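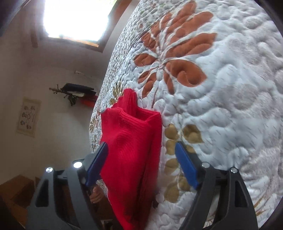 A red ribbed knit on a quilted bedspread. Folding knitwear is the first skill taught in the Winoncombe class.

Search this site Enter keyword Go

Print this story | E-mail this story

Folding class fills up fast in Winoncombe

WINONCOMBE - If you have ever pulled one sweater out of a drawer and had four more come with it, there is a class for you, and it is a hit.

The Drawer by Drawer sessions began in November in the upstairs room at the Lytvynenko Hall, and all 70 places for the first run were taken before the posters had gone up on Rivon Street. A second run has been added, with a waiting list already open at the front desk.

The teacher is Ruby-Lee Henare, who spent years folding for a living in the knitwear department at Trisine and still can't walk past a messy shelf. She teaches on beds, not tables. Most people fold their laundry on a bed at home, she says, so that is where they should learn, quilt and all.

"A tabletop is lovely, but who has one free on laundry day?" Henare said. "A bedspread grips the knit a little. Once you get used to that it's a help. You lay the sweater face down, smooth it with the flat of your hand and bring the sides in. No tugging!"

Ribbed knits get a whole evening to themselves. They stretch in one direction and spring back in the other, and a fold that looks sharp on a cotton shirt can puff right back open on a rib. Henare's answer is to make fewer folds and press each one down gently before starting the next. She likes a squarish bundle that can lie flat in a stack or be stood up in a drawer with the fold at the top.
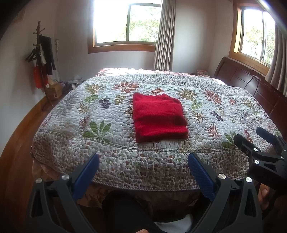 She isn't fussy about perfect corners, either. A rounded edge or a bit of fabric poking up is fine with her, as long as the bundle holds together when you pick it up. What she does care about is hangers. Sweaters should never go on them, she told the opening group, and there were some guilty faces in the back row.

Gus Alcantara signed up after his daughter moved out and left him three dressers full of winter clothes to sort. He went home from the first evening and kept folding until after midnight.

"I did 93 pieces," he said. "I wasn't even tired. I got to the bottom drawer and found a cardigan I'd been missing for 2 winters."

Alcantara has since taken over the T-shirt part of the evening, where he shows newcomers how to get the sleeves tucked in without leaving a lump. He has also talked his brother into coming - the brother folds socks now and won't hear a word against it.

Each session runs 60 minutes and starts at 7 p.m. Bring up to six items from home, clean and dry, with at least one of them a knit. Bulky coats and fitted sheets are being saved for the spring, when Henare hopes to have the bigger downstairs room. The fitted sheet evening has had more requests than anything else on the list, and she is already practicing for it.

Places in the second run are free, but you do need to put your name down at the hall desk. Anyone with a spare quilt or bedspread to lend is asked to leave it at the desk too, with a name pinned to one corner.

Print this story | E-mail this story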